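Progress report to the Wasora fund, second period
11 July 2003
Prepared by Gilang Gunawan

The Irusa bottle return trial has now run since April. We have collected 3829 bottles, and on paper that beats the target. I would be careful with that figure. Most of it came from two shops on the main road, both of which were already saving empties before we arrived. The other drop points barely moved, and I don't believe the posters made any difference.

Aiman Ong has asked for money to extend the trial to Akolard in the next period. I can't support that yet. The household survey came back thin, and the people who answered were mostly those who return bottles anyway.

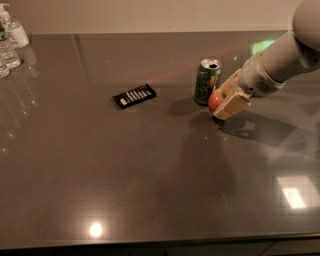 Sorting is still the weak point. Joly agreed to take clear drink containers at a fixed rate, but sends back any load with other types mixed in, and three loads have been refused so far. The leaflet tells people to return "plastic bottles" and leaves it there. A clear water bottle with a ribbed body and a pump bottle with a white top can stand together on the same counter, and a reader of that leaflet would put both in the bag. Joly wants only the first. Aiman thinks a new leaflet will fix this. I have my doubts, given how few people read the last one, but it is cheap and we should try it before paying for more sorting hours.

Spending is under budget, mainly through late hiring. Please don't read it as a saving. I would like the balance carried over and the Akolard decision put off until we have a full period without a refused load.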